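Ciranden Fabric Sorting Bin

Product code: CR-42
Colour: Grey with navy lining
Sold: Singly or in sets of three
Page updated: 2020-02-18

The Ciranden is a soft-sided bin for sorting drink containers at home, in a staff kitchen or in a classroom. The outer fabric has a linen look and the sides fold down when the bin is not in use. It sits on a bench, shelf or table.

Sign cards are sold separately. Stock wordings are Bottle, Plastic, Can and Paper. We can print other wordings in bold black on white — allow eight working days.
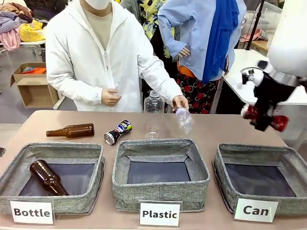
Can I wash the lining?
Wipe it with a damp cloth and mild dish soap, then leave the bin open to dry. Do not machine wash or tumble dry. Beer and soft drink go sticky if left, so rinse containers before they go in.

Specifications

Height: 273 mm
Fabric: Polyester, heathered grey
Lining: Coated polyester, navy
Base: Removable stiffened panel
Folded thickness: 42 mm
Handles: None

Setting up

1. Unfold the bin and push the four corners out from the inside.

2. Lay the base panel flat, coated side up. A new panel may bow slightly for the first day or two.

3. Stand the sign card in front of the bin. If you have ordered the metal-edged card holder, slide the card in from the top.

4. Check what your local council or depot accepts before choosing your signs. Some want lids off, and some would prefer cans left uncrushed so the barcode can be read. 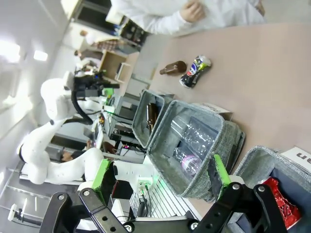

Ordering and spare parts

Spare base panels and card holders are kept in stock. Sets of three ship flat in one carton. The older Botetti bin used a narrower panel that does not fit this model.

For orders of 76 bins or more, contact Laiba Memon in sales for a quote. The tan version is out of stock until March.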